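把一次"开柜门、看文件夹"的人形机器人演示搬到开放日上，我们前后办过几回，最近一回在一月，地点是 Rokthorpe 的办公楼层。来的人比预想的多，Irnville 那边的一个班也坐车过来了，热闹得不行！之后好几个组来问流程，我就把手头的笔记整理成这一篇。写得有点散，按顺序做就行，跳着看也没关系。

适用的情况：普通办公室，地毯，家具不是为机器人准备的，观众里有大人也有孩子，大多数人第一次离人形机器人这么近。如果你的场地是有围栏的实验间，后面讲站位的那一节可以略过。

## 先把任务定小

很多人办开放日，一上来就想展示一整套：走过来、开门、取东西、关门、再走回去。别这样。我第一次也是这么干的，单子列得满满当当，结果观众站得腿酸，最好看的那一下反而被淹没在等待里了。

我们现在只保留一件事：打开一扇柜门，把门稳住，让另一只手能靠近柜格。听上去太简单？到了现场你会发现，门一动，所有人都往前探身子。柜门每个人家里都有，谁都知道自己是怎么开的，也正因为这样，看机器的手去找门边、贴上去、顶住，大家一下子就看进去了。

任务定下来以后，写成一句话贴在操作台旁边。我们那张写的是："开门，稳住，数到三，收手。"Zorica Delić 嫌它太土，可她后来每次带班都照着念。

## 场地和柜子

柜子选现成的就好，不用专门买。要检查这几样：

- 合页是不是灵活。用一根手指推门，从关到全开走一遍，中途发涩的先调合页螺丝。
- 门打开以后会不会自己往回走。会的话，垫一垫柜脚，或者干脆把"稳住门"讲成演示的重点（我们就是这么讲的，效果特别好）。
- 锁。提前打开，钥匙收走。别笑，真有人在观众面前拧了半天。
- 柜面上清干净，杯子、遥控器、别人的早饭都挪开。
- 柜格里放一点颜色鲜明的东西。空柜子打开来没什么可看的，文件夹、盒子都行，颜色跟木头差得越远越好。

地毯值得单独说。拼块地毯的接缝如果翘起来，脚底会蹭到，观众也会绊到，开场前蹲下来用手摸一圈。条纹地毯拼块方向交替的那种，倒是很好用：可以直接拿拼块的边当参照，告诉带队的人"站到这条缝后面"，比贴胶带好看，收场还不用撕。

灯光方面，窗帘拉一半。大太阳直射浅色木头，肉眼看着舒服，腕部相机看过去就是白花花的一片，黑色的手倒成了剪影。我们试过全拉上开顶灯，也可以，只是气氛闷一点。

## 末端怎么检查

开场前半小时做这一步，做完就别再让人碰。

先断掉运动使能，用干布擦一遍外壳。沟槽里容易积灰，用软毛刷顺着走，别拿牙签去抠。手指根部的连接处轻轻晃一下，有旷量就停下来处理，不要抱着"应该能撑过今天"的想法上场。然后接上腕部相机，看画面里有没有指纹和毛絮。镜头上一个指印，投到大屏上就是一团雾，后排的人整场都在猜那是什么。

再拿一个轻的东西放在台面上，把手挪过去，看实时画面里手指、外壳和物体的相对位置。

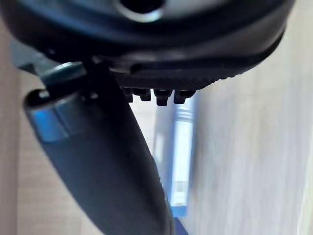
做这一步的时候，让操作员一边动一边把自己看到的东西说出声来。"手指在左边，目标在中间，还差一点。"这样说几遍，操作员自己会发现哪个角度看得清、哪个角度会被自己的手挡住，讲解员也就顺便学会了怎么给观众解说。Mohsin Jadoon 第一次做讲解，就是站在旁边听了一轮，拿小本子记下来，开场时几乎原样讲给大家听，孩子们特别买账，因为讲的全是正在发生的事。

相机离手这么近，背景糊掉很正常，不用去折腾对焦。要调的是曝光：以手指的边缘还能分辨为准，背景亮一点无所谓。

如果你打算把腕部画面投到屏幕上，记得把屏幕放在观众看得见柜子的同一个方向。屏幕在左边、柜子在右边，大家就会像看网球一样来回扭头，最后谁也没看到门是怎么开的。

## 人员分工

最少要这么几个位置，一个人不要兼两个：

**操作员。** 只管机器人，不回答观众的问题。有人凑过来搭话，讲解员负责把话接走。

**急停。** 手不离按钮，眼不离机器人。这个位置最累也最没人羡慕，所以每组换一次人。Jintana Chareonsuk 提议让急停的人也戴上和操作员一样颜色的袖标，观众就不会以为那人在旁边发呆了，这个主意好得很，我们一直用到现在。

**讲解员。** 面朝观众，但身体侧一点，别把柜子挡了。

**带队。** 在门口收人、分组、看时间。

我们那天登记了 50 位观众，每组 6 人，剩下凑不满的一组照样开。有人建议一次多放些人进来，省时间。我试过一回大组，后排只看得见前排的后脑勺，气氛立刻就散了，还不如多跑几轮。

## 站位

机器人工作的时候，观众的第一排停在哪里，要在彩排时定，别等人进来了再比划。方法很简单：让操作员把双臂慢慢伸到演示中会用到的最远处，停住，在那里做个记号，再往外留出安全余量，具体留多少按你们自己的风险评估来，别照抄别人的。我们站位的讨论花的时间比写程序还长，一点都不冤。

柜门也会扫过一片地方。门是活动的，手推着它的时候，门的外侧角会比手走得更远，这一点观众想不到，新来的带队也常常想不到。把门全开，绕着外侧角走一圈，那一圈里不站人，也不放包。

侧面其实是最好的观看位置。正面会被机器人的身体挡住，背后只能看到线，斜侧面既能看见手贴上门边，又能看见柜格里的东西。个子小的孩子放最前面，让他们坐在地毯上，坐下来以后人就不容易往前冲了。

如果场上还有另一台机器人，不演示的那台摆成低姿态，线缆理到人走不到的一侧。它会抢镜，真的会！总有几个人整场盯着它看。我们后来的做法是在最后留一段时间，专门让大家看它，开头先打好招呼："那一台待会儿讲。"这样前面就安静了。

## 彩排：完整走 3 遍

彩排不要只练顺利的情况。我们的安排是：

第一遍，没有观众，没有讲解，操作员自己把节奏找出来。动作慢下来，开门的过程中停一次，看看门会不会跟着手晃。

第二遍，加上讲解，办公室里随便抓几个同事当观众。Marjorie Garside 在隔壁做财务，平时对机器人一点兴趣都没有，那天被我们拉来坐了一轮，问出来的问题比谁都多：门要是撞到手指了怎么办？它知道门开了吗？它怎么不用把手？每一个都好，第二遍的讲解稿有一半是被她问出来的。

第三遍，故意喊停。讲到一半，带队突然喊"停"，急停按下，操作员放手，讲解员继续面对观众讲话。这一遍要练到讲解员不回头看为止。机器一停，大家都紧张地看讲解员的脸，讲解员脸上轻松，观众也就轻松了。

三遍都走完再开门迎客。时间不够的话，砍掉别的，别砍第三遍。

## 正式开门：动作分解

下面这一段是给操作员和讲解员一起看的，左右都以机器人自己的左右为准。这一条写在最前面，务必提前讲清楚，不然你说"右手"，一半观众看的是另一只。

1. 机器人在柜前站好，双臂在身体前方，手张开。讲解员报一句："准备开柜门。"
2. 一只手靠近门边。靠近的最后一小段放慢，给后排的人一点时间把头伸出来。
3. 门开出一条缝以后停一下。这时候大家会开始窃窃私语，别急着继续。
4. 手换到门的内侧，沿着弧线把门往外送。手走直线的话，指尖会在门板上滑，听得见吱的一声。
5. 门到位，手抵住门的下沿，不要用力压，贴住就好。
6. 另一只手移向柜格，停在柜格下方，手指张开。讲解员在这里介绍两只手各自的任务。
7. 数到三，两只手依次收回，先收柜格那边的，再收抵门的。

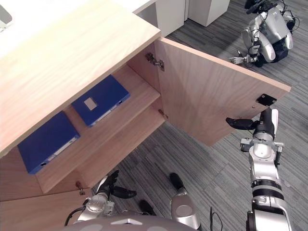
*右手抵住柜门下沿，左手停在柜格下方；隔板上平放着两个蓝色文件夹。*

第五步最值得多花时间讲。开门的动静大，人人都看得见，稳住门却安安静静的，很容易就过去了。我喜欢在这里请观众举起自己的手，假装撑着一扇会往回弹的门，再伸另一只手去拿东西。一屋子人举着手，看看自己，再看看机器人，然后就有人"哦——"了一声。每回都有，我每回都高兴！

第六步要不要真的把文件夹拿出来？看你们的准备情况。我的建议是第一次办就别拿。平放在隔板上的文件夹贴着板面，手指不好伸进去，现场试好几次都起不来，观众的劲头就泄了。想拿的话，换成立着放的轻盒子，另外安排一段，彩排也另外做。

## 头部视角怎么用

头部相机看到的画面，跟观众从侧面看到的完全两样：柜子从上往下看，陡得很，两条手臂从画面下方伸进来，底下是机器人自己的身体和脚。第一次看的人往往要愣一会儿才明白自己在"谁的眼睛里"。

所以投屏的顺序有讲究。先让大家用肉眼看一轮，再把头部画面投出来，重放或者再做一次都行。讲解员可以问："它现在看得见自己的脚吗？"孩子们会抢着去屏幕上找。再问："它看得见门的外侧角吗？"大一点的观众就会自己讲到遮挡的问题上去，根本不用你铺垫。

腕部画面放到最后。那个视角近、暗，手的外壳占了很大一块，直接放的话没人看得懂；有了前面两轮打底，大家就知道那条又粗又暗的弧线是一根手指。

投屏的延迟也要提前看一眼。屏幕比实物慢一点，讲解员按屏幕讲，坐在侧面的人就会觉得你在说已经发生过的事。按实物讲，屏幕慢就慢，没有人介意。

## 让观众上手的部分

机器人本身不让碰，这是规矩，进门时讲一次，开始前再讲一次。可是人来了，手痒，总得有点东西能摸。我们准备了一张桌子，放这些：

- 一只拆下来的旧合页，配一小块木板，可以来回掰，体会门走的是弧线。
- 几副厚手套。戴上以后去开抽屉、翻文件夹，马上就知道隔着一层东西有多难。
- 一块遮眼板，只留下方的缝，模拟从上往下看柜子的视角。
- 从 Ratanaporn 借来的一叠任务卡，每张画着一件家务，让大家按"对机器人来说哪个难"来排序。

排序那个最受欢迎，没有标准答案，吵得可凶了。Irnville 来的孩子们把"叠毛巾"排在最难，理由是"我妈说我也叠不好"。Chelsea Sedgwick 守这张桌子守了一下午，嗓子都哑了，第二天还问下次什么时候办。

手套要多备，小号的尤其不够。

## 常见的状况

**门弹回来了。** 多半是手贴得太靠近合页那一边，力臂短，稳不住。把接触点往门的外侧挪。挪过头也不行，手容易从角上滑脱。

**手在门板上打滑。** 擦一擦门板和指尖，油渍比你想的多，尤其是上一组刚有人摸过柜子。

**观众问能不能再快一点。** 可以笑着说能，但是今天不加。别临时改速度，彩排里没有的东西现场就没有。

**机器人停下不动了。** 照第三遍彩排来。讲解员说一句"我们暂停一下"，把话题转到桌子上的合页去，操作员慢慢查。查不出来就结束这一组，请大家去玩任务卡，下一组顺延。

**线缆绊到脚。** 停。别想着边动边理，停下来，理好，再从第一步开始。

**有孩子害怕。** 让他坐远一点，从屏幕上看，等机器人放低了再过来，不要劝。我们那回有个小姑娘先躲在带队身后，后来自己一点点挪到第一排，谁也没催她。

**网络断了。** 投屏先别管，演示照做。Nomeck 那套投屏盒子断线以后要重新配对，当着大家的面弄特别尴尬，我们后来改成直接拉线。

## 传单和路线

传单印了 300 份，楼下前台放一摞，剩下的寄给学校。内容越短越好：几点进门、从哪个电梯上、能不能拍照、孩子要不要大人陪。拍照的规则一定要写，闪光灯请大家关掉，镜头会受影响，操作员也会被晃到。

路线从电梯口一直指到柜子前，拐弯的地方各贴一张箭头，贴在成人的腰部高度，孩子也看得见。等候区设在隔音好一点的会议室，下一组在里面先看一段简单的介绍，带队顺便把不能碰的规矩讲了。

茶水放在出口那一侧，别放入口，端着热茶看机器人可不行。

## 收场

最后一组走了以后，别急着庆祝（我知道，特别想庆祝）。机器人先回到休息姿态，断使能，断电，手指再擦一遍。柜门关开各试一次，看合页有没有被推松。一整天下来这扇门开合的次数比它平时一个月都多，螺丝松半圈很常见，拧回去就行，柜子是借行政的，还的时候要跟借来时一样。

记录趁热写。每组发生了什么、谁问了什么、在哪一步停过，一组写一行就够。我们的问题本现在已经换到第二本，新讲解员上岗前都要先翻一遍，里面最好的问题几乎全来自观众。

下一次我们打算把关门也放进来，门往回带的时候手要绕到外侧，Mohsin 已经在练讲解词了。有哪个组想先来看彩排，跟 Jintana 说一声，穿双舒服的鞋。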